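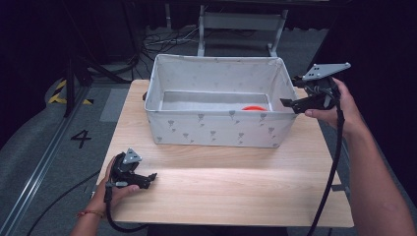

Strachanは、両手で持って使うデモンストレーション収集用ハンドグリッパーです。ロボットアームを動かさずに、人の手の動きと開閉の操作をそのまま記録し、両腕方策の学習データにするために作りました。いちばん力を入れて調べてきたのは、形の決まらない容器をどう扱うかという課題です。灰色の小さな柄が散った布の収納ボックスは、縁が少したわむくらい柔らかく、底に赤橙色の平たいものがひとつ入っているだけでも、箱を触るのか中身を取るのかで左右の手の役割がまるで変わります。左右に1台ずつ持つと、この役割の切り替えが驚くほど素直にデータに出てくるんです!

開発はWiltholmの操作学習グループ、筐体の製作はIrkicoが担当しています。現在のバージョンは2です。

構成
・ハンドグリッパー本体(左手用、右手用)
・上面マウントプレート(穴あき、グレー)
・接続ケーブル(本体ごとに1本)
・記録ソフトウェア Clondus
・校正用の治具と手順書

主な仕様
本体質量:248 g(片手、ケーブル含まず)
爪:黒、2本爪の平行開閉
操作:トリガー式、開度は連続値で記録
電源:ケーブル給電
記録内容:左右それぞれの位置姿勢、開度、時刻

なぜ有線なのか
見学に来た方から必ず出る質問です。初代は電池式でした。軽快で気持ちよかったのですが、左右の時刻がじわじわずれていき、布を両側から引くような動作では致命的でした。片手が離した瞬間と、もう片手が引き始めた瞬間の前後関係が入れ替わってしまうと、学習した方策は布を落とします。設計のMarek Dankoが有線に戻す案を出したときは正直がっかりしたのですが、同じ課題を取り直してみたら、左右の協調が見違えるほど安定しました。ケーブルは本体の下側から出し、手首の動きに引っかかりにくい取り回しにしてあります。机の手前に垂らして使うのがおすすめです。

研究結果:片手ずつ学ぶか、両手まとめて学ぶか
このグリッパーで収集した3000回分のデモンストレーションを使い、方策の学習方法を比べました。課題は、布製の容器の向きをそろえる、中の平たい物を取り出す、空になった容器を畳む、という一続きの作業です。

比べたのは次の二つです。
方式A:左右の手に別々の方策を持たせ、画像だけを共有する
方式B:左右の動作をひとつの系列にまとめ、同時に予測する

実機の評価は、各方式33試行ずつ。最後まで完了したのは、方式Aが14試行、方式Bが27試行でした。差が大きく開いたのは畳む工程です。方式Aでは両手が同時に縁をつかみにいき、そのまま引っ張り合って止まる失敗が目立ちました。方式Bでは、片手が縁を押さえ、もう片手が動くという分担がはっきり現れます。分担のしかたを教えるラベルは一切付けていません。初めて評価の映像を見たとき、Elsa Söderlundと二人で何度も巻き戻してしまいました。

一方、取り出しの工程だけを見ると、二つの方式の差はごくわずかです。底に寝ている薄い物は、爪が壁に当たらない角度で入れるかどうかでほぼ勝負が決まり、両手の協調はあまり効いてこないようです。容器の角に寄った物は、どちらの方式でも苦手なままです。ここは次のデータ収集で、角に置いた配置を増やして確かめているところです。

もうひとつ、持ち方の影響も調べました。Imad Mansourが収集者ごとに学習データを分けて比較したところ、トリガーをゆっくり引く人のデータから学んだ方策ほど、布をつかみ損ねる回数が少なくなりました。速く作業したデータのほうが本数は稼げるのですが、爪が閉じきる前に手を引き上げる癖まで一緒に学んでしまいます。現在の手順書では、つかんでから持ち上げるまでにひと呼吸置くようお願いしています。地味な一行ですが、効きます。

収集のときの注意
・開始時は両方のグリッパーを開き、容器に触れない位置で構えてください。
・容器の位置は毎回少しずらします。机の中央だけで集めたデータは、端に置かれた途端に弱くなります。
・柔らかい容器は、縁の形も毎回変えてください。きれいに立てた状態ばかりだと、たわんだ縁をつかめません。
・マウントプレートのねじが緩んでいないか、収集前に指で確認します。緩むと位置姿勢の記録に細かい揺れが乗ります。
・ケーブル同士が交差した場合は記録を止め、ほどいてから新しい試行として始めてください。

校正
左右の相対位置の校正は、その日の最初と、本体を落としたときに行います。治具に両方の爪を差し込み、Clondusの画面で「校正」を選ぶと、残差が左右別に表示されます。残差が大きいまま収集を始めても警告が出るだけで止まりませんので、数値は必ず見てください(自動で止める機能は8月の更新で入る予定です)。

データ形式
1試行が1フォルダになります。左右の軌跡、開度、映像が同じ時刻軸に並び、途中で中断した試行には印が付きます。中断した試行も消さずに残しておいてください。Svetozár Čiernyが失敗の検出に使っていて、これがなかなか面白い結果になりそうなんです。

貸し出しについて
学内および共同研究先には、左右一組で貸し出しています。片手だけの貸し出しはしていません。初めて使う方には火曜日の午後に使い方の説明を行い、そのまま布の容器の課題を一通り試してもらいます。申し込みはĽubica Ševčíkまで、扱いたい物の種類と大きさを添えてご連絡ください。爪の先端は交換できるので、薄い物や滑りやすい物を扱う場合は、そのことも書いてもらえると助かります。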